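Negi Calendula Balm, 86 g tin

Negi is a plain balm for dry hands, elbows and heels. It is made in Ziltthorpe by Handmont in small batches and sold in a screw-top tin. There is no water in it and no added scent. It smells faintly of beeswax and hay.

What is in it
Sunflower oil infused with dried calendula petals, beeswax, shea butter, vitamin E (from sunflower). The petals stay in the oil for 13 days and are then strained out through muslin. A few fine specks sometimes get through and can be left in the tin.

How to use it
Take a pea-sized amount on a fingertip and warm it between your palms before spreading. Skin that is slightly damp takes it up better, so after washing is a good time. For heels, put on a thicker layer at night and wear cotton socks over it. Most people use it up to 3 times a day. Do not put it on broken skin or close to the eyes.

If you react to daisies, ragweed or marigolds, try a little on the inside of your arm first and leave it until the next day. Calendula is in the same plant family. The balm is not a medicine and is not meant to treat eczema or any other condition. Ask your doctor or pharmacist about those.

Texture
The balm is firm at room temperature and softens in a warm room. A tin left in a hot car will melt. Let it set again on a level surface with the lid on. It may turn a little grainy afterward, which comes from the shea butter and does not affect use.

Storage
Keep the lid closed and the tin out of the sun. Use within a year of opening. The batch number is stamped on the base.

Sizes
86 g tin
200 g refill pouch (fills the tin twice, with some left over)

The refill is the same recipe. Stand the closed pouch in warm water until the balm pours, then fill the clean, dry tin and leave it uncovered until it sets. Trirum, our lighter face balm, is sold separately and has no shea butter.

Orders placed before noon are packed the same day. Unopened tins can be returned.

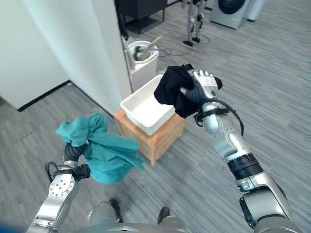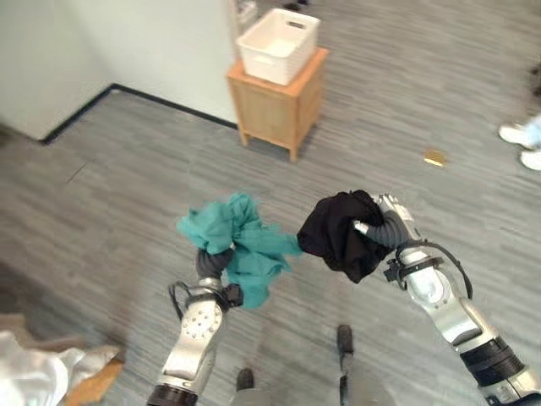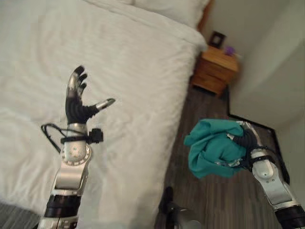

Ivan Didenko wrote to say that the October batch was harder than his last tin and he had to scrape it out with a thumbnail for the first week. He would still buy the refill, he added, but wants the old softness back for winter.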